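Cleaning Decorative Fruit and Glass Tabletops

Artificial fruit collects a film of dust and cooking grease. The film dulls the surface and transfers to whatever the fruit rests on. Clean both together, every two months, and more often in a kitchen.

Fruit: Mix 500 ml of lukewarm water with a few drops of dish soap. Hold a bunch by its stem and dip it — do not soak it, as glued joints loosen. Work between the pieces with a soft paintbrush. Rinse once and hang to dry for 16 hours. Painted or flocked fruit should be dusted dry only.

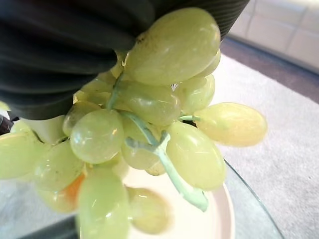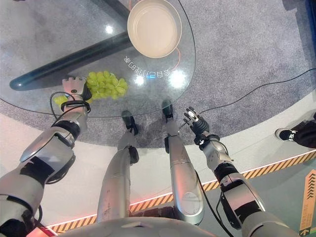 Pale green grapes; in the second picture, on a round glass table with a white bowl.

Glass: Remove grit with a dry microfiber cloth before any liquid is used. Grit under a wet cloth causes most fine scratches. Spray the cloth, not the glass, and wipe in straight lines from the far edge toward you. Finish the rim last with a separate cloth. Avoid powdered cleansers.

Stone fruit is heavier than plastic and can chip a glass top. Fit clear felt-backed dots, 7 mm wide, under the lowest pieces.

Reader note from Kwabena Ayaaba: a hair dryer on the cool setting clears water from tight clusters. Keep it moving. Warm settings can soften thin plastic.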